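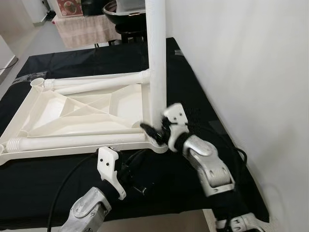 DROVINE ROBOTICS CLUB - MINUTES, MARCH

1. Table task

The build group reported on the Pinto project, in which two arms fit legs to a white plastic table. The group calls it "nearly ready." The secretary asked that the log be read out instead. Of 21 attempts since the last meeting, 9 were counted as good, and the log does not say what "good" meant.

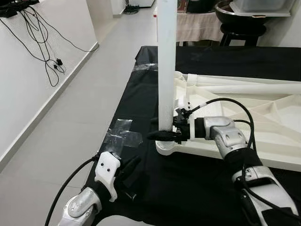
Right gripper at the foot of a leg, Pinto project.

Several members doubted that a leg standing in its socket proves much. It was agreed that a leg counts only if it stays put when the table is lifted by hand.

2. Grip

The fabric covers on the fingers were discussed again. The build group says they help on smooth plastic. No comparison without them has been run, so the claim is noted and not accepted.
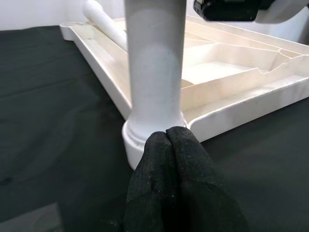 A member proposed 14 attempts with covers and 14 without, same leg, same corner. Agreed, with some grumbling about the time.

3. Clirkard entry

The entry form asks for a task done "without assistance." Objection raised - a person still sets out the parts before each attempt. The build group to ask the organizers in writing.

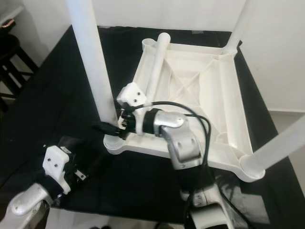 4. Money

Request for 300 dollars for a second set of Trudier cables. Deferred until item 2 is done.

Meeting closed 9 p.m.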